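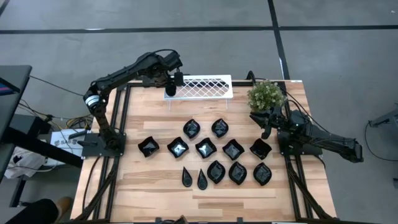

*Small black dishes in rows, white lattice rack near the far edge of the table.*

## Speaker notes - item records for small housewares

July 11, 2019, Zarumham. Slot includes questions. Skip the welcome slide if we start late.

**Slide 2 - scope**

- Catalog for the Wijaya shop: dishes, trays, racks, planters.
- 161 active item records at the May export. Before cleanup, 109 of them had at least one empty required field.
- Talk covers the record only. Pricing and tax codes are in the other session.

**Slide 3 - what went wrong**

The old sheet had one free-text column for size. Staff typed outside width, inside width, or the number printed on the supplier box. All three were valid in the sheet and none were labeled. A planter entered by inside width shows up too small in the shipping table, and the packer picks the wrong carton.

Show the two rows from the Mello range. Same item, same supplier, different size text. Pause here so people can read them.

**Slide 4 - the new fields**

- Outside length, outside width, outside height. Millimeters, whole numbers, no unit in the cell.
- Opening width, for anything that holds something else.
- Net weight and packed weight in grams. Packed weight includes the inner wrap.
- Color from a fixed list. "Black" and "matte black" are separate entries; finish has its own column for glazed goods only. (Someone will ask why. Old orders depend on the split and we left it.)
- Nests with: item code of the next size up, or blank.

**Slide 5 - measuring**

Measure at the widest point, rim included. On tapered pieces the base width goes in the notes field. Use the steel rule up to 600 mm and the tape past that. Take each reading twice; if they differ by more than 2 mm, measure a second unit from the same carton and record the larger value.

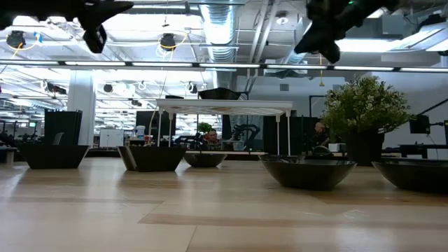
Does a matching saucer get its own record?

It gets one if it can be ordered separately. If it only ships with the planter, it goes in the parts field of the planter record and has no item code.

**Slide 6 - import**

1. Export the current sheet as CSV. Keep the header row.
2. Run the Preven check script - it reads the file and writes a list of rejected rows.
3. Fix rejects in the sheet, then export again. Edits made in the CSV are lost on the next run.
4. Load to the test catalog and open a few records by hand.

Blank cells and zeros are handled differently. Blank means not measured. Zero is rejected for every dimension field.

**Slide 7 - open points**

- Assortment packs: one record or several. Current practice is one, with the contents in notes.
- Supplier codes that start with a zero get trimmed by the spreadsheet. Format the column as text before pasting.
- Old photos still carry the old item codes in their file names. Renaming is set for after the next export.

Leave slide 4 up during questions.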